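Ticket: Plurton desk, tabletop finish going cloudy after oiling
Product: Plurton sit-stand desk, solid wood top
Status: Resolved
Opened by: Stefaniia Maksymiv

Original report

Hi all! First off, I love this desk. I bought it in March to replace a glass one, and the difference to my workday is huge. My problem is with the surface. The care sheet says to oil the top after unpacking, so I did, with a can of Ravn hard wax oil I had left over from a shelf project. By the next morning there were milky patches near the front edge where my forearms rest, and they felt tacky. The back half looks great, very even.

What I did, as exactly as I can remember:

Sanded lightly with 300 grit, by hand, along the grain.
Vacuumed, then wiped with a damp cloth.
Put the oil on with a foam roller right after wiping.
Left it overnight with the window open.

I did not buff off the extra. The can says to, I just missed that line. Can I save this, or do I have to strip the whole top?

Reply from support, 9:40 a.m.

Hi Stefaniia, thank you for the great write-up, this makes our job so much easier! Good news: you should not need to strip anything. Milky and tacky together usually means one of two things, or a bit of both. Either the wood was still damp from the wipe, or the coat was too thick and skinned over before the oil underneath could cure. Could you tell us how the room was that night (cold, humid?) and whether a fingernail leaves a mark in the patches?

Update from Stefaniia, 1:15 p.m.

Fingernail leaves a mark, yes. It rained that night and I had the window open the whole time, so humid for sure. I also found that the patches match the part I wiped last, so I think you're right about the damp!

Reply from support, 2:05 p.m.

That fits really well. Please try this, on one patch first:

1. Put a little fresh oil on a white pad and rub the cloudy area for a minute or two. The new oil softens the old coat.
2. Wipe everything off with a clean cotton cloth, then buff with a second dry one until the cloth stops picking anything up.
3. Lay the used cloths flat outside to dry. Oily rags in a pile can heat up and catch fire, so please don't skip this one.
4. Close the window, keep the room at normal living temperature, and wait 17 hours before you touch it.

If it's still cloudy after that, go over the patch with 600 grit and repeat steps 1 and 2. Don't go finer, the oil needs something to grip.

Update from Stefaniia, next day

Wow. The test patch came out clear on the first try, so I did the rest of the front half too. One spot on the left needed the 600 grit, everything else was fine with just the pad and the cloths. I used so little oil, it's almost funny compared to my first go with the roller.

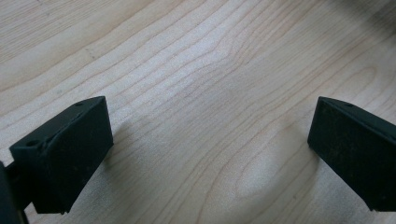

The pale wood of the tabletop.

The color now matches from front to back, and a drop of water sits on top in a bead. I couldn't be happier! Two questions left. Can I put my monitor stand back already? And is a felt mat okay to use?

Reply from support, 10:20 a.m.

So glad to hear it! Light things like a lamp or a keyboard are fine now. For the monitor stand, please wait a full week - the oil feels dry long before it's hard all the way through. Same for the felt mat, which would trap air against the surface. After that, use whatever you like.

For regular care, a barely damp cloth and a dry one right behind it. Skip the all-purpose sprays. A thin fresh coat once a year is plenty for most people, sooner if water stops beading.

Internal note

Care sheet for the wood tops only says "oil after unpacking". Asked the docs team to add a line on drying time after wiping and one on buffing off the excess. Linked to ticket 49, same symptoms, different oil.

Closed by support with customer's okay. Reopen by replying to this thread.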